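# Getting the little arm to behave again

I have been putting this off since February, and I finally gave the arm its full checkup this weekend. Four hours, two cups of coffee and one lost screw later, I am so happy with it!

For anyone new here: the arm has two fingers, a camera at the wrist and another camera off to the side. The task I've been working on is picking up a bottle brush and putting it in a cup. Sounds easy, right? It was going pretty well until the grip started to slip on the handle. The fingers would close, the arm would lift, and the brush would roll right out (usually onto my foot).

Karla Quintero looked at my logs and told me to stop fiddling with the grip force and go look at the fingertips. She was right, of course. The old pads had gone shiny. I ordered a set of light gray ones from Voten, and they went on with the thin double-sided tape from Godex, which I like a lot better than glue. You can peel it off and try again, and I did try again. Twice. 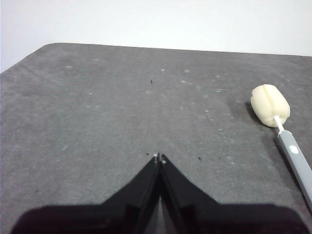 *Last changed: 7 Jun 2025*

One pad sits a hair higher than the other in the wrist view. It bothered me all through lunch. I measured the gap at the tips with feeler gauges and it was even from front to back, so I'm leaving it alone until I have a reason not to.

After the pads came the zero. My gripper loses its idea of "closed" any time the fingers come off, so I run it shut at the lowest speed, let it stall, store that spot and back it off by 16 counts. Then I open and close it 100 times with nothing in it and watch the motor current. I love this part. It's the most boring thing in the world and I sat there grinning the whole time, because the line on the plot was finally flat!

I also took care of the wrist cable. It had been rubbing on the bracket every time the last joint turned past center. I gave it a bit more slack, moved the clip one hole down and wrapped the worn part. If yours makes a soft ticking noise on slow turns, check there first.

The table could still use a wipe. Those specks and pale scuffs show up in the wrist view, and I'd like a clean surface before I record anything long.

Next up was the side camera, which had gotten bumped. My trick is to use the line where the wall meets the surface and turn the mount until that runs level. Then I set out the brush and the blue cup with plenty of space between them and make sure I can see both all the way around, including the loop on the end of the handle.
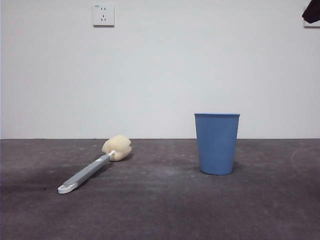

## Settings I ended up with

Mostly for my own memory, but help yourself:

- Closing speed: 22 percent (it was 40, way too eager)
- Grip force: one step lower than before the new pads
- Back-off from stall: 16 counts
- Side camera exposure: locked, no auto
- Wrist screws: snug, then a quarter turn

The counter on the gripper said 624 cycles when I shut everything down. I'm writing that on a strip of tape and sticking it to the base so I know how long this set of pads lasts.

Azucena Bañuelos asked in the comments last time if I grease the finger slides. I do, with the tiniest dab, and then I wipe most of it off again. Too much and it picks up dust. I still need to find that screw, too. It's an M3 with a black head, and I have a bad feeling it's inside the vacuum.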